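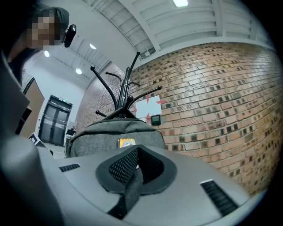 门口挂包的几个小窍门：从一次夹爪演示学来的

搜索本站 请输入关键词 搜索 热门：收纳 去污 厨房 挂钩

八月，Evow 在 Trastton 办了一次开放日，下午 2 点开始。我原本想看厨房那一组，排队的人多，就先去了旁边演示挂背包的地方，结果在那里站得最久。演示用的东西家里都有：一个黑色金属衣帽架，一个灰色布背包。操作的人手上拿着夹爪，头上戴着一个小设备，用夹爪去拿包、挂包。这些动作录下来以后，是给机械臂学的。

讲解的是 Sunil Wanigasekara。他说，人用手挂包时手指会自己调整，很多毛病看不出来；换成两根指头的夹爪，包怎么摆、钩子朝哪边，马上就有差别。我把当时记的东西整理了一下，又在自己家里试了两个星期，有用的写在下面。家里没有机器人的也一样用得上。

先看包有没有能挂的地方

背包顶上那个小提环才是用来挂的。肩带也能挂，但肩带长，挂上去包身会往下坠，还会歪到一边，人走过去容易蹭到。Sunil 说，只要录的时候抓了肩带，后面往往要重来一次。

如果提环太软，贴在包背上立不起来，可以这样做：

1. 剪一小段旧数据线，长度和提环差不多，两头用胶布包好。
2. 从提环的缝边塞进去。缝得太密就拆开两三针，塞好再缝上。
3. 用手把提环弯成拱形，放开后能自己立着就可以了。

我家孩子的书包提环原来是扁的，早上急着出门时总要用另一只手去拨。改过之后一只手就能挂上。数据线里的铜丝不要露出来，会扎手。

重的包挂低处

衣帽架越高的地方越容易晃。空包大多不重，我家那只称下来 400 克，挂哪里都行。装了书和水壶就另说了，要挂在靠下的钩子上，而且尽量挂在底座脚伸出来的那一侧。两只重包要分开挂在立柱两边，别都挂在朝外的一面。

Muireann Ní Mhurchú 也在现场，她平时管录制时的摆放。她的做法是每次开始之前先把空架子推一下，看底座稳不稳，再看几根钩子有没有转动。很多衣帽架的钩子是拧上去的，用久了会松，钩头慢慢就朝下了。拧紧一次花不了多少时间，我回家检查，有一根已经能用手指转半圈。

拧紧的方法：先把架子放倒在毛巾上，钩子逆时针退出来，在螺纹上绕两圈生料带，再顺时针拧回去。生料带绕的方向要和拧的方向一致，否则一拧就卷起来。拧到底以后看一下钩头朝向，需要朝上就再调一点。不要用钳子直接夹钩子，漆会掉。实在要夹，先包一层厚布。

钩头是圆球的，提环要够宽
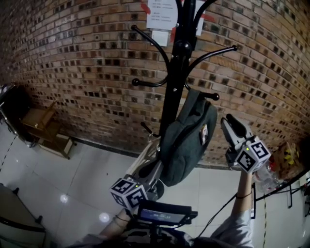
圆球头的好处是不伤衣服，毛衣领子挂一夜也不会顶出尖角。缺点是窄的提环套不进去，套进去了也不好取。买架子之前，把家里最常用的包带去试一下，或者量一下提环里面能过多大的东西。我是拿瓶盖量的，能穿过普通饮料瓶盖的提环，套圆球头基本没有问题。

取包的时候先往上抬，再往外拿。直接往外拽，力都在钩子上，架子会跟着走。演示时我留意的也是这一步，用夹爪的人要先看好钩头在哪里，再决定往哪个方向走。人手快，这一步常常省掉，时间长了钩子就松。

拉链朝外，拉上再挂

包挂起来以后，有拉链的一面朝外，拿小东西不用把包取下来。拉链一定先拉好，特别是顶上那条，不拉好，包身的重量会把开口往两边撑，时间长了拉链齿会错开。拉链头如果太小，可以穿一小段绳子，打个结，冬天戴手套也能拉。

已经发涩的拉链，用白蜡烛在齿上来回擦几遍，再拉十来次。铅笔也可以，但浅色的包会留下灰印子，不推荐。

架子和墙留一点距离

贴着墙放看起来省地方，其实靠墙那边的钩子等于没有用，包也会磨墙。我家是砖墙，磨的是包；刷了白漆的墙，磨的就是墙。我把架子往外挪了一个手掌的宽度，背面的钩子就能挂帽子和雨伞了。

墙上要是有开关或者温控器，架子要让开，别让钩臂挡在前面。每次伸手都要绕过去，很快就会烦。

贴在墙上的提示纸

我们家门口也贴了一张出门清单，钥匙、水壶、饭盒。用胶带贴砖墙，过几天就会掉，砖面有灰，胶带粘到的是灰。贴之前用干刷子刷一遍，再用拧干的湿布擦，等干透再贴。四个角各贴一条，比上面贴一长条牢。

字要写大，行数少一点。孩子的清单挂在孩子的眼睛高度，我家现在是 78 厘米，大人看着低，他自己看正好。过半年再往上挪。

孩子自己挂包

大架子对小孩来说偏高。可以在旁边的墙上另装一排矮钩子，或者用绑带在立柱下半截绑一个 S 钩。绑带要绕紧，S 钩开口朝外，钩尖用热缩管或者旧吸管套住。我用的是 Likex 的尼龙绑带，别的牌子也可以，宽一点的不容易滑。

教的时候把动作分开：先拉好拉链，再找到提环，然后一只手扶立柱，另一只手把包往上送，套进去以后慢慢放下来。放手之前轻轻往下拉一下，看挂住没有。这个顺序是跟着 Muireann 的说法改的，她带新来的人就是这样一步一步带。我儿子头几天老是忘记扶立柱，后来好了。 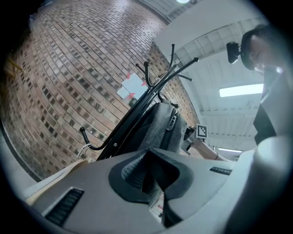 灰色背包搭在黑色衣帽架上，右边是拿着设备的手臂。

收拾布包上的灰

深灰色的布包显灰不明显，但挂在门口时间久了，顶上会积一层。先用粘毛滚筒滚，再用半干的布顺着一个方向擦。沾了油的地方涂一点洗洁精，放十分钟，用旧牙刷轻轻刷，再用湿布擦两遍。不要泡，包里的衬垫很难干。洗过的包倒着挂，口朝下，全部拉链打开，放在通风的地方。

读者问得比较多的

问过我架子在哪里买的有好几位。家里这只是在 Ó Riain 买的，116 欧，铁的，底座比较沉。更便宜的也有，主要看底座重不重，钩子能不能拧下来。钩子焊死的省心，但是搬家不好装箱。

Ita Hennessy 来信说，她的架子放在瓷砖地上会滑，贴过毛毡垫，反而更滑。瓷砖地要用橡胶垫，毛毡垫是给木地板用的。贴之前把底座底面擦干净，贴好以后放一晚上再挂东西。

Eimear Nic Giolla 问，湿雨衣能不能和包挂在一起。最好分开，雨衣挂最外面那根钩子，下面放一个浅托盘接水。如果只有一个架子，包挂高一点，雨衣挂在另一侧。

厨房那一组我最后也看了几分钟，收锅盖的办法下次写。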